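Thumbnail cache size on the Drasta board
Posted September 2022 by tallowmere

tallowmere
I run a small image board on Drasta, mostly reference sheets and scans. The thumbnail directory is now larger than the originals directory for two of the boards, which makes no sense to me. Uploads are JPG and GIF, thumbnails are set to max 250 on the long side. Total is 22 GB of thumbs. Is there a setting I missed?

oxbow_k
Check whether thumbs are being written as PNG. The default in older Drasta installs is to keep PNG for anything with more than one frame, and some builds apply that to everything. A 250-wide PNG of a photo can easily be bigger than a well-compressed JPG of the same size.

tallowmere
They are PNG. All of them, including the ones from JPG sources. Changed the output to JPG at quality 80 and new thumbs come out much smaller. The old ones are still there.

fennwick
Don't use 80 for thumbs. 70 is fine at that size and you won't see the difference on line art or photos.

oxbow_k
You will see it on line art. Red text on white at 70 with chroma subsampling on looks bad, and a reference board is full of red text on white. Turn subsampling off first, then argue about the number.

fennwick
I have run 70 with subsampling on since the Pokeck mirror went up and have had no complaints.

oxbow_k
No complaints is a low bar on a board where people click through to the full size anyway.

marl_static
Before either of you rebuilds his whole directory: the rebuild script in Drasta does not delete the old file when the extension changes. It writes the .jpg next to the .png and updates the database row. You end up with both. I did this in July and filled the disk halfway through.

tallowmere
Good to know. Is there a safe order?

marl_static
This is what I did on the second attempt. The server was a Clolham box with not much free space, so it is written for that case.

1. Lock posting on the board. The script reads the row list once at the start and skips anything added later.

2. Dump the posts table. The thumb filename is stored there and nowhere else.

3. Run the rebuild in batches of 2,000. Larger batches work, but memory climbs on animated GIFs and the process gets killed without a log entry.

4. After each batch, delete any .png thumb whose row now points to a .jpg. Match on the row — matching on filename alone will remove thumbs that failed to convert.

5. Spot check a few threads at full size and in the catalog. Use an ordinary photo with large pale areas for this, as banding shows up there first.
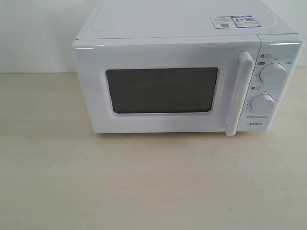 6. Unlock posting and clear the page cache. Cached pages still link to the old extension.

fennwick
Step 4 is overcautious. Failed conversions are listed in the error table, so you can delete by filename and regenerate those.

marl_static
The error table only gets a row if the converter returns nonzero. Mustonen's GIF patch returns zero on truncated files. I had 13 of those and none were in the table.

fennwick
Then that is a bug in the patch. I still wouldn't write the procedure around it.

oxbow_k
He is running the patch if he has animated thumbs. tallowmere, are you?

tallowmere
Yes, animated thumbs are on for one board. I'll match on the row. Going with 80, subsampling off, and locking the boards one at a time.

marl_static
Check inodes as well as free space before you start. Both files exist until the delete step runs.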